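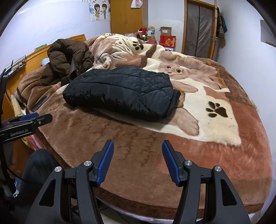

Segmenting Household Demonstrations for Garment Handling: Software Report
Siiri Vasiliauskas
Apr 5, 2021

1. Scope

This report covers the software side of the Paju project, which I worked on from September until the end of the winter term. The aim was to take recordings made with hand-held grippers in ordinary bedrooms and cut them into short labeled segments that a policy can be trained on. The tasks are all garment tasks: pick up, spread, fold, turn over, put aside. Hardware design and policy training are covered in separate reports and are mentioned only where they affected the segmentation code.

2. Input data

Each recording session produces one video stream per gripper plus a pose track. The view is a wide fisheye, with the finger pads always in the lower part of the image. Sessions are stored as Jumusen bundles, the container format our lab already used for arm logs. I kept the format and added two fields: one for jaw opening and one for the lens calibration in force at the time.

Jaw opening is not logged by the tool. It is estimated from the video by tracking the two blue finger pads and measuring the gap between their inner edges. The first version used a plain color threshold in HSV space. It worked on the bench and failed in homes, where other blue objects come into view, including the clip on the second gripper. The current version restricts the search to a fixed region of the image where the pads can physically be, then fits a line to each pad. The line fit also handles the case where one pad is partly hidden by cloth.

3. Segmentation

A segment begins when the jaws start closing near a garment and ends when they have opened again and the tool has moved away. The state machine has four states: free, closing, holding and releasing. Transitions depend on the jaw opening, its rate of change and tool speed. A minimum hold of 15 frames removes most false grasps caused by the operator squeezing the handle while walking between positions.

The "near a garment" condition needs a mask of the garments in view. This was the hardest part. Backgrounds in the home recordings are cluttered and often made of cloth themselves. A dark quilted jacket on a printed plush blanket is an easy case for its outline and a bad case for its interior, where the stitching produces edges as strong as the real border. A puffer coat heaped up with its hood and sleeves bunched together has no useful outline at all. The printed blanket adds a third problem: large dark shapes in the print, such as paw prints and cartoon eyes, were returned as small objects on the bed.

I tried two fixes. The first was texture suppression with a bilateral filter before edge detection. It reduced the stitching edges but also removed thin straps and cords. The second was to compare masks across time and drop any region that never moves relative to the bed plane. Printed shapes never move, so they go away. So does a garment that is not touched during the session, and for our purpose that is acceptable. The second fix is the one in the released code.

4. Pose alignment

Where two grippers are used, their tracks are aligned to a common origin before segmentation. Alignment runs on static background features. Wardrobes, door frames and posters give good corners. Mesh curtains do not - the pattern repeats, and the matcher locks onto the wrong cell. Regions with a strong periodic response are now masked out before matching. Features on the other gripper, or on the person holding it, are rejected with the same motion test used for garments.

5. Tooling

Segments are reviewed in Workness, a small browser tool I wrote for this project. It shows the video, a plot of jaw opening and the proposed cut points, which can be dragged. Edits are saved as a separate layer so that the automatic result can always be restored. The backend runs on the lab server at Vellham and reads bundles directly without unpacking them.

6. Known problems

Black garments close to the black jaw arms are sometimes merged with the tool. A static tool mask helps, but the arms move with the jaws, so the mask should depend on jaw opening. I have written this and not tested it.

Very slow closing motions are missed by the rate condition. Lowering the threshold brings back the false grasps described in section 3.

The calibration field is optional, and 6 early bundles do not have it. The loader falls back to the default lens model and prints a warning. Pose error near the image border is clearly worse for these, and they should be left out of training until they have been recalibrated.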